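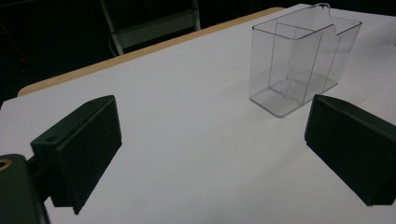 Thirty years behind the same bench

7 Sep 2019

The piano workshop in Skanham is at the end of a yard behind the old dairy, and unless you are looking for the blue door you will walk past it. The tuner who works there has had the lease for 30 years. She asked for her name to be left out of this piece on the grounds that everyone who needs it already has it.

She looks after around 400 pianos between Skanham and the coast. Most are uprights in front rooms. A few are in schools and chapels, and one is in a hotel bar at Prostville, where she has told them several times to stop standing drinks on the lid.

"They wipe it before I come," she says. "You can still see the rings."

She did not grow up with a piano. Her parents had a radio and later a record player, and she heard her first piano close to at the age of 9, at a neighbour's house. She wanted to see inside it more than she wanted to play it. The neighbour took off the bottom panel for her and she spent the afternoon pressing the pedals and watching what moved.

At 18 she wrote to De Smet, a repair firm in Dorkosier that took on one trainee every other year. They turned her down and she wrote again. The second time they offered her a week's trial, and she stayed four years.

"The first winter I did nothing but take old felt off hammers. I wasn't allowed near a tuning pin until the spring. I thought they were being mean about it. When I had a trainee myself I did the same to him, so there you are."

Her own training was by ear. She carries a fork for the A and sets the middle of the keyboard from that, then works outwards in octaves. She has a tuning app on her phone and uses it in noisy places, mainly the hotel, but she doesn't care for it.

"It'll give you a number for each string. Two pianos of the same make won't want quite the same numbers. You have to listen to the one you've got in front of you."

A normal tuning takes her an hour and a half. A piano that has been left for ten years can need two visits, one to bring it up roughly to pitch and another a few weeks later when the strings have settled. People are often put out by this. She now explains it on the phone before she books them in.

January is her busiest month. The heating has been on since the autumn, the wood has dried out, and everybody played carols at Christmas and noticed what the top end sounded like. She used to work every Saturday in January and has stopped doing that.

I asked what does the most harm to a piano. "Radiators," she said, before I had got to the end of the question. "Then sunshine. Then moths, if nobody plays it. Moths love the felt. I've opened some up and there was hardly anything left to hit the strings with."

She is often asked what an old piano is worth, and mostly the answer is nothing. Families find this hard to hear. A good many uprights built before the war have cracked pin blocks and will not hold a tuning for a month, and putting in a new block costs far more than buying a decent second-hand instrument. She will do it if someone insists. Last year she rebuilt one for a couple who had paid £900 for it at auction without having anybody look at it first.

"I told them what the job would come to and they went quiet. But they had it done – it was the same model as his grandmother's. It's a nice piano now. It wasn't a sensible thing to do."

For anyone buying, her advice is to play every key, one at a time, slowly, from the bottom to the top, and to listen for notes that sound like two notes. Look at the pins for rust. Ask when it was last tuned and by whom. If the seller can't say, take something off the price or leave it where it is.

She does not own a grand. At home she has a small Danish upright, which she bought from a school that was closing, and she plays it badly, by her own account, most evenings. I asked how often she tunes it.

"Not often enough. I get home and I don't want to hear a fifth until the next morning."

She has no date in mind for giving up. Her hearing is tested every year and is still good, though her right shoulder is not, and she has begun passing the furthest customers on to her old trainee, who has set up in Dorkosier. The school contracts will go to him next. The chapels she means to keep.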